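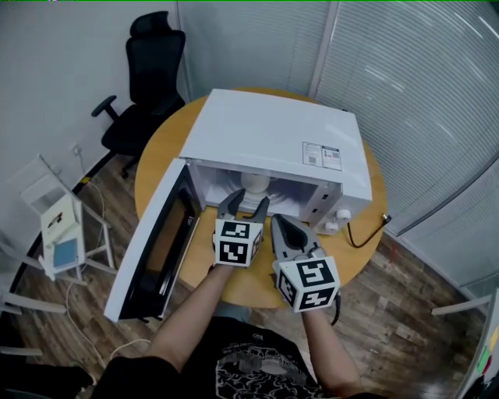

Reheating leftovers: does stirring matter?
Group: Laurier Boychuk, Gilmar Macedo

Method. Cooked rice, same bowl every run, 700 W, 90 seconds. Half the runs stirred at the midpoint, half not. Probe in the center and at the rim.

Results. Unstirred rice had a cold middle every time, rim way too hot. Stirred was much more even. Soup run got thrown out, probe slipped.

Problems: fridge temp drifted alot in April. Should of logged it. Graphs still to be added, Gilmar has them.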